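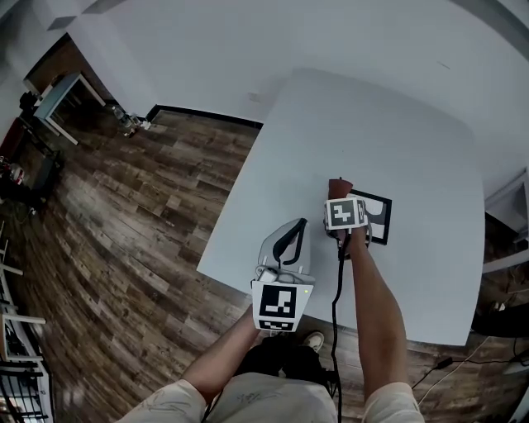 Figure 2. Overhead view of a white table, with a handheld gripper in each hand.

Kesta Food Systems Papers > Volume 12 > Section 3

Search papers Advanced search Go

3. Supply Agreements for Plant-Based Lines in Contract Catering

3.1 Setting

The Clundley study followed workplace canteens supplied by Fluseo, a regional caterer, during its first year of buying pea-based mince and oat cream under fixed-volume agreements. Before that year, each canteen ordered these goods on its own account, and prices differed widely between sites. The new agreements were signed in October and covered 19 canteens. Marín, the supplier, undertook to deliver twice a week from a single depot.

3.2 Order Volumes

The agreements set a minimum of 300 cases per month across all sites. Small canteens were allowed to pool their orders, and most chose to do so. In the spring the combined order reached 400 cases, and the unit price fell to the next band in the contract. Demand was weaker at sites with a short lunch period, where kitchen managers kept to dishes that could be held on a hot counter.

3.3 Menu Placement

Sites that listed plant-based dishes among the regular mains sold more portions than sites that placed them under a separate heading. The difference held for curries and pasta – it was not found for burgers, which sold at a similar rate in either position. Price was the same for both kinds of listing. Portion waste is treated in Section 4, together with the returns recorded at the depot.

Contact the editors | Copyright Kesta | Back to top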